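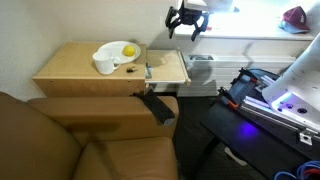
A lemon on a plate, a mug, and a cabinet with a tray that pulls out.

Does a lemon make a room smell clean?

People say so. Put a lemon on the nightstand, they say, and the whole bedroom will smell fresh by morning. Should you believe it? I'm not so sure.

A lemon's smell comes from oil, and the oil sits in tiny pockets in the yellow skin. As long as the skin is whole, most of the oil stays put. Scratch it with your fingernail and sniff. Big difference! So a whole lemon on a plate is mostly just a lemon on a plate.

"But my grandma does it and it works!" Maybe. Or maybe she opens the window, too. If you change two things at once, how can you tell which one did the job?

Try a test. Ask Ketill or Ysaline, or whoever lives at your house, to close their eyes and sniff from the doorway. Do it 16 times, sometimes with the lemon in the room and sometimes without. Don't tell them which is which. If they are only guessing, they'll be right near half the time.

And smelling clean isn't the same as being clean. Dust doesn't care about fruit. You still have to wipe the shelf.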